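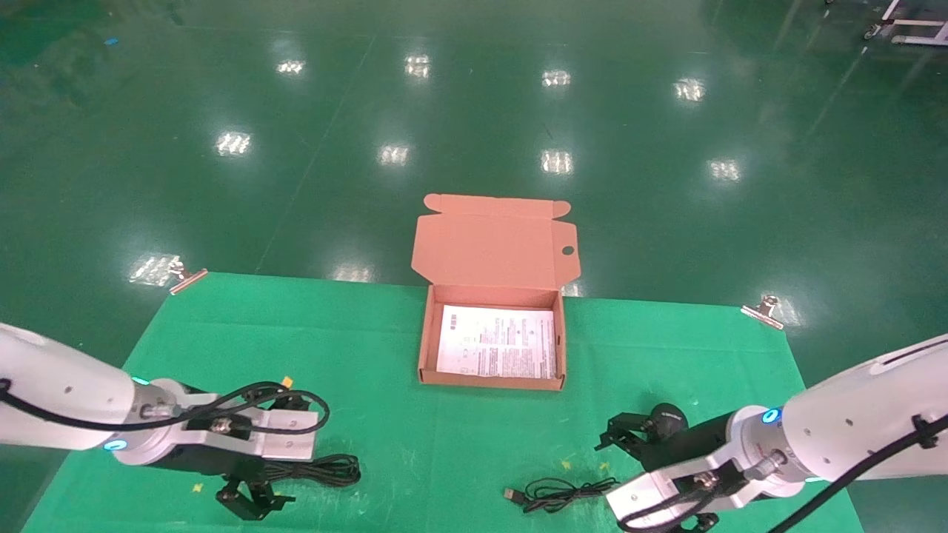

Box open on the green mat, instruction sheet still in the bottom

Board index > Workshop and Storage > Packing and Shipping
Thread: Keep the instruction sheet in the box or file it?

corrugate_kid
Posted 08/06/2023
I have a shelf full of product boxes like this one, brown corrugated with the lid that folds up at the back and the two rounded flaps that tuck in. Most still have the printed sheet lying in the bottom. I'm trying to decide on one way to do it for everything. Either the sheet stays in the box it came in, or all the sheets go in a binder and the boxes get reused for small parts.

I have 110 boxes on the shelf right now. Shelf is full. What do you all do?

tapegun
Binder. I had the sheets in the boxes for years and every time I needed one I had to pull down half a shelf. Get plastic sleeves, sort by maker, done in an evening.

flatpack_annie
Leave it in the box. If you ever sell the item or send it back you need the box and the paper together. I sold a Zaki label printer in September and the buyer asked for both before he asked the price.

corrugate_kid
I don't sell much. Returns maybe twice a year.

tapegun
Then binder.

northbench
Is that sheet one fold or a booklet? It looks like one large sheet with very small print. Those are miserable in sleeves. You have to fold them again to fit, and then you take them out to read them and never put them back. I scan both sides and recycle the paper. My folder is at 543 scans and I can search by name.

flatpack_annie
Scans are fine until the print is this small. I scanned a Sinon sheet at the default setting and the wiring notes were gray fuzz. If you throw the paper away you'd better check every page first.

northbench
Scan at a higher setting. I do and I can read all of it.

flatpack_annie
I did it again at a higher setting and it was better but I still keep the paper.

mudroom
Different question. Where did you get the mat? I need something for my packing table that doesn't slide around.

corrugate_kid
It's plain green cloth. There are binder clips on the back corners, one coppery and one silver, whatever was in the drawer. It gets scuffed and it creases. Cheap to swap out.

mudroom
Thanks. I was looking at the rubber ones from Willomgate but the smell put me off.

tapegun
Rubber is better for cutting on. Cloth is better for not scratching things. Depends what you're doing on it.

oldstock
Back to the boxes. Has anyone said what happens to the lid? On the tuck style the rounded flaps go first. Once they go soft the lid pops up whenever you stack anything crooked. I wouldn't reuse them for parts if you're going in and out every day. For things you open once or twice a year they're good.

The finger hole in the lid is a weak spot too. I've torn two there.

corrugate_kid
That's useful. The ones I open a lot do have tired flaps. I could put a strip of paper tape on the fold.

oldstock
Paper tape works. Put it on the inside or it catches on the side wall.

tapegun
Or buy 5 drawers and stop messing with cardboard.

flatpack_annie
Not everybody wants to spend money to store things that came with a free box.

tapegun
Fair. My Flaletetti drawers weren't cheap.

northbench
If you do keep the sheets in the boxes, lay them flat on the bottom and put the parts on top in a bag. Mine curled up along the sides when I left them loose and then the corners got chewed.

corrugate_kid
OK, here's where I am. Sheets stay in the boxes for anything I might return or sell. Everything else gets scanned, and I'll keep the small print ones on paper in one big envelope. Worn boxes go in recycling. I'm writing the item name on the short end of each box with a marker so I can read it from the floor.

mudroom
Write it on two ends. You will put half of them back the wrong way around.

oldstock
Second that.

Thread views: 2,027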